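Holmgren Building, Shared Areas Upkeep
Progress report to Ferkby, second period
Prepared by Quang Hứa, Indonbridge

1. Summary

Work in this period covered the seating corners on the second floor. The task list for each corner is short: empty and reline the waste bin, clear the table, reset the pillows, check the floor. Of the 388 corner visits planned for the full term, 242 are complete. The remaining visits are scheduled through August. No change to the budget is requested.

2. Floor

The carpet contract is separate from ours, but defects found during visits are reported under it. Two seams were reported in this period, both on the corridor side. Spot cleaning stays with Indonbridge and is limited to marks smaller than a hand. Anything larger goes to the carpet contractor with a room number.
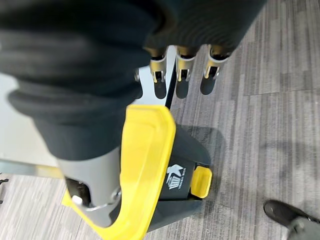
Vacuuming was moved from Sunday to the evening before, after the access hours changed. The new slot is 50 minutes shorter. It has been enough for the second floor, and the third floor will be tested in the next period before the schedule is fixed.

3. Bins and liners

Each seating corner has one small floor bin. Liners are light blue and translucent, so contents can be checked without lifting the bag. The rim of the liner is folded over the top edge of the bin. Liners set without a fold slipped down in 12 cases during the first period, and the fold is now a written step.

Liner stock is held in the second-floor closet. The last order from Skornport arrived complete. The next order should go in before the third floor is added.

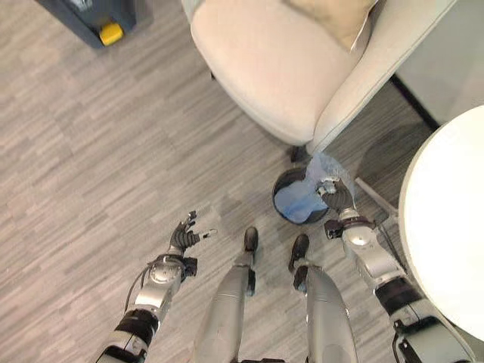 Figure 2. Light blue liner at the floor bin, cream armchair.

Bins stay beside or just under the front of a chair, clear of the walking route. Two tenants asked for larger bins. We do not recommend this at present, as the current size suits the volume of cups and wrappers collected.

4. Tables and seating

Tables are wiped at the end of each visit. Open drinks are removed. Closed bottles are left for the owner until the evening visit and then taken to the front desk. Pillows go upright against the chair back, one per chair.
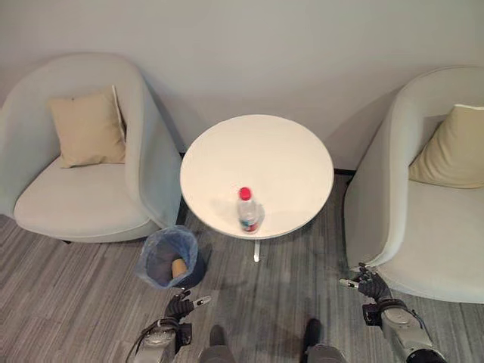
Figure 3. Seating corner with round white table, two armchairs and lined bin.

5. Open items

Third-floor access list: waiting on the building office.
Replacement pillow covers: quote received, decision needed from Ferkby.
Paper cups in general waste: sorting rule to be confirmed before new signs are printed.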